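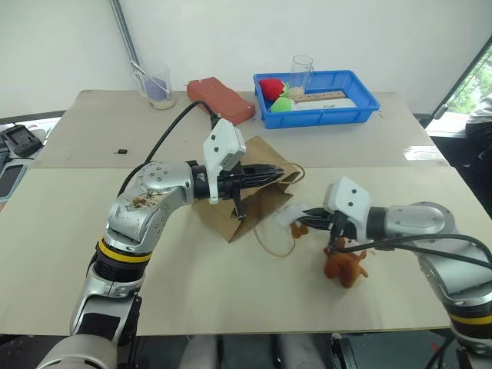

Packing small plush toys in kraft bags with elastic string – how do I keep the bags neat?

papertrail3482

I sell small stuffed animals at the Drusora market in Jastia and I need a better way to pack them before the December dates. Each toy goes in a brown kraft paper bag with a little card, and the bag is held shut with a length of thin elastic string. It sounds simple and it mostly is, but the bags look used before anybody has bought them. The one on the table with the brown animal is typical: the paper is crumpled, the top flap has folded itself over, and the string is lying in a big loose loop between the bag and the toy. That is how the packing table looks most of the time. The string gets away from me every time I put it down.

I have 300 bags left from an order I placed with Vasiliu and I don't want to buy different ones. They are brown kraft paper. The toys are from my Flutunia line, all roughly the same body with stubby legs, and they are fuzzy enough to grab at the paper on the way in. The legs catch on the rim, I push, and the side of the bag caves. By the time the toy is at the bottom there are creases all over the front.

My other problem is the card. It is small and light, and if I drop it in first it ends up under the toy. If I put it in last it slides down the side and the customer doesn't find it until they turn the bag over. I tried slipping it under the string on the outside, but the elastic bends it after a day or so.

What I would like to know:

Is there an order of doing things that keeps the paper from creasing so much? Should the string go around the bag both ways like a parcel, or just once around the top? And is there any way to get creases out of kraft paper once they are there? I have a stack of bags I opened too fast and I would like to save them.

I don't want to use tape if I can avoid it. I did that last year and people tore the bags getting in.

Thanks in advance for any ideas.

workroom_annex

I packed for a gift shop for several years and we did a lot of soft toys in paper bags, so I can tell you what we did.

Open the bags properly before you start packing. Most of the creasing comes from opening them with the toy. Put your whole hand in, make a fist, and push down gently until the bottom panel goes flat, then run your fingers into the corners. Do a batch of 25 like this and stand them up in a shallow box so they hold each other up. Then forget about bags for a while and go do the cards.

For the toy itself, wrap it in one sheet of plain tissue. It doesn't have to be neat. The tissue slides against the kraft paper where the fuzzy fabric would drag, and it keeps the legs tucked in. Hold the tissue bundle with the head up and lower it until it touches the bottom, then let go and pull your hand out slowly. If your toy has a tail or ears that stick out, fold those toward the body before you wrap. If you don't want to use tissue, you can roll a strip of thin card into a loose sleeve, stand it in the bag, drop the toy through it and lift the sleeve out. You can use the same sleeve all day. I preferred tissue because it also fills the bag out a bit and the front stays smoother.

To close the top, press the front and back together and run your thumbnail along where you want the fold. Fold down once, then fold the same amount again. Two narrow folds hold better than one wide one. With one wide fold the flap comes back up, or it leans to one side and takes the front panel with it.

On the string, once around is enough for something as light as a stuffed animal. Going both ways like a parcel pulls the sides in at the middle and gives you an hourglass shape. We put ours around the bag just under the fold. Tie your loops ahead of time. Cut one piece, try it on a packed bag until it is snug but not biting, then lay it flat and cut the rest to match. Tie them all at once while you are sitting down. Elastic is annoying to tie on the bag itself since it needs both your hands and the bag needs a third. Keep the finished loops over something upright, such as a paper towel holder or a wide bottle. They tangle if you put them in a dish.

Don't stretch them too far when you put them on. Slide the loop up from the bottom of the bag if it will go, or open it with your fingers and come down from the top. If the paper puckers under the string, your loop is too small.

For the card, punch a hole in one corner and thread it on the elastic before you tie the knot. Then it hangs on the outside and can't slide anywhere. If you'd rather have it inside, put it between the tissue and the front of the bag, standing up, with the edge just below the first fold. It will be the first thing people see when they unroll the top.

glue_and_tin

Just use stickers. A round sticker over the fold holds fine and people can get a fingernail under it. String is a waste of time in my opinion, I gave it up after one season. You can get 40 on a sheet for very little.

halfpasttea

I agree with most of what workroom_annex wrote, so I will only add what I know about the creased bags, plus a couple of things on the string.

You can iron kraft paper. Use a dry iron on low, no steam at all, and put a clean cotton cloth between the iron and the bag. Fold the bag flat along its original lines first, otherwise you press new creases in on top of the old ones. Keep the iron moving. Start with your worst bag so that it doesn't matter if you scorch it. It won't look new. The big bends go down to faint lines and the paper looks more like it was meant to be soft. If your bags have any kind of coating or a clear window, don't do this.

If you have the time, a slower way is to lay them flat between two boards with something heavy on top and leave them for several days. I use cutting boards and a stack of cookbooks. This works about as well as the iron for light wrinkles and not at all for sharp folds.

There is a third option, and I ended up doing it with mine – crumple all of them on purpose. Squeeze the closed bag lightly in your hands all over, then open it and smooth it out. An even crumple looks like a choice, where a single crease across the front looks like damage. It suits brown paper and it suits soft toys. It would also mean you can stop being so careful while you pack. Try it on a few and put them on the market table beside the smooth ones and see which you like better.

About the string, check how old it is. Thin elastic goes slack if it has been stored somewhere warm, and then no loop size is right. Pull a piece out to full stretch and let it go. If it comes back longer than it started, use it for something else. Also, the tan kind nearly disappears against a kraft bag, so if you are going to the trouble of tying it you might want a color that shows. I use dark green in winter. On the other hand, if you hang the card from it, the plain tan is good because the card is what people should be looking at.

The hole in the card needs to be a little way in from the corner. I punched mine too close to the edge and the elastic pulled through. If your cards are the thin see-through sort, a hole reinforcement ring on the back helps, or you can switch to a heavier stock next time you order.

I would not do stickers on kraft unless you test them first. Some of them lift a layer of paper off when you peel them, and some let go by themselves if the room is cold. Our hall is not heated much in the mornings and I found half of mine open before we let anyone in.

One thing about setting up the table. Give the string its own spot, on the side of the hand you tie with, and don't let it share space with the bags. When a loop gets caught under a bag and you lift the bag, everything standing next to it goes over. A small hook at the edge of the table is plenty.

papertrail3482

Thank you all. I did a test run with tissue and the double fold, and the fronts are much better. I pre-tied a batch of loops and that alone saved me most of the fiddling. The card is now threaded on the string. My first holes were too near the corner, exactly as halfpasttea said, so I redid those.

The ironing worked on the ones with light wrinkles. The ones with a sharp fold across the front I am crumpling all over, and I will use them for the smallest animals. I'm keeping the tan string until it runs out and then I'll look at green.

Last updated: 28 June 2026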